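How to Run an Open Day Demo with a Two-Armed Robot

When we first opened the doors at Belport to visitors, I had the idea that you could switch a robot on, stand back, and let people enjoy themselves. I have hosted a good many of these days now, and I'd like to pass along how we set ours up, in case you have been asked to do the same and are lying awake over it.

Start with the task. Pick something your visitors have done at home with their own hands. Cloth is my favorite by a long way. Everybody has wrestled with a shirt or a towel, so they come in with opinions, and you'll hear lovely gasps when a corner slips away. Choose a piece in a color that stands out well against the table, and if it has a print on it, so much the better, as folks at the back can follow which side is up.

Next, the table. Clear off the coffee cups, the pens and whatever else has gathered there during the week. Put the arms through their full reach once before anyone arrives, slowly, with your hand near the stop button, and watch the cables the whole way through. A cable that sits nicely at rest can get pulled tight when the wrist turns over.

Then put up two views on the big screen. One should come from up high, looking over both arms, and the other from down at the gripper. I switch between them as I talk, and I always leave the wrist view up a little longer than feels natural – children especially want to see what the hand sees.
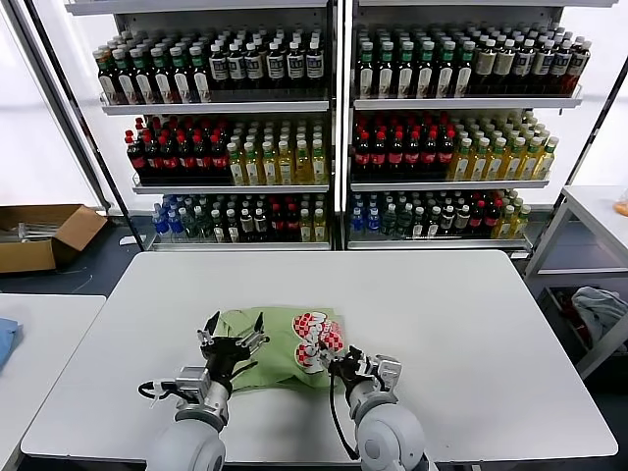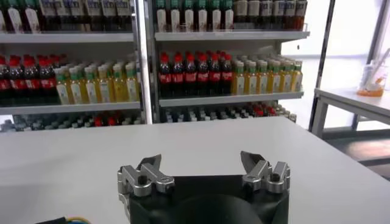

Top: both grippers at the green cloth. Bottom: the wrist view, fingers open, with the drinks shelves beyond the table.

Now for the talk itself. Themba Shezi, who led our first tours, kept his to 12 minutes, and I have never found a good reason to go longer. He began with the cloth already crumpled on the table and asked the group where they would grab it first. Let people argue a bit! Ask someone to point, and then run the demo and compare. If the arms try a spot and come away with nothing, say so cheerfully and let them have another go.

Keep the groups small enough that everyone can see the table as well as the screen. We had 503 people through in April, which sounds grand, but the happiest visits were the quiet ones just after lunch. Mark a line on the floor with tape, ask everyone to stay behind it while the arms are powered, and pause the robot before you invite anyone closer.

Leave plenty of room for questions. You will be asked how strong the fingers are, whether it does socks, and when you'll be selling one. Keep a spare cloth of the same sort handy so people can feel it for themselves – passing it around gives you a minute to reset the arms, too.

When the last group has gone, park both arms, switch off the power, and write down any questions you couldn't answer. I keep mine in a notebook by the door and read through them before the next visit.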